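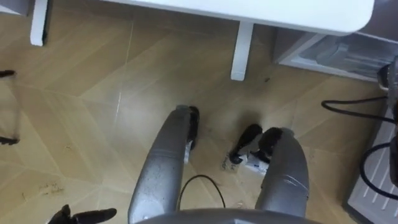
Can a machine tidy a floor yet? It can clear part of one, slowly, if the objects are small and stiff and somebody is prepared to finish the job.

3 November 2018
By Lai-ching Lai

The manipulation engineer I spoke to at Elteck has spent most of the year on one chore: picking things up off the floor. He asked to be identified by his job only. The project is called Murnness and the control software under it is Lutano, which the company wrote in-house.

"People ask about cooking," he said. "I tell them to ask me about a receipt on floorboards."

A receipt is hard for mechanical reasons. A two-finger gripper closes on the sides of an object, and paper lying flat has almost no sides. The fingertips have to come down until they touch the floor, then close without losing contact. Too high and they pass over the paper. Too low and the arm loads up against the boards and the controller stops it.

"Our height error at full reach is larger than the thickness of the thing we want," he said. "So we go down until we feel the floor, and we work from there. It costs time."

In October the group logged 3,555 floor picks. Of these, 248 ended in what he calls a hard stop, where the arm halted and a person had to reset it. Misses are recorded separately and he would not give me that number. He did say that tags and small packets do better than loose paper, and that socks are easier than either – there is something to pinch.

Flooring matters more than he expected. Patterned timber gives the vision system a lot of edges, and some of them look like the edges of objects. Glare from ceiling lights is worse. Cables are treated as a separate class, to be left alone, after an early version pulled a plug out of the wall.

I asked how the machine compares with a person. He put a careful adult at 10 items a minute, including the walk to the bin, and said the arms were nowhere near it. "You would not hire it," he said. "You might leave it running while you were out."

Shop floors are closer, in his view. Muli, a parts distributor, has been trialling the same grippers for putting dropped cartons back on a shelf. The cartons come in a few known sizes and the lighting does not change during the day. The trial covers 400 square metres and is fenced off from staff.

"A house has none of that," he said. "The chair moved since yesterday and there is a new rug."

The next stage of Murnness is sorting, meaning the machine decides whether an item is rubbish before it goes in the bin. He expects that to take longer than the picking did. For now everything goes into one tray, and a person empties it.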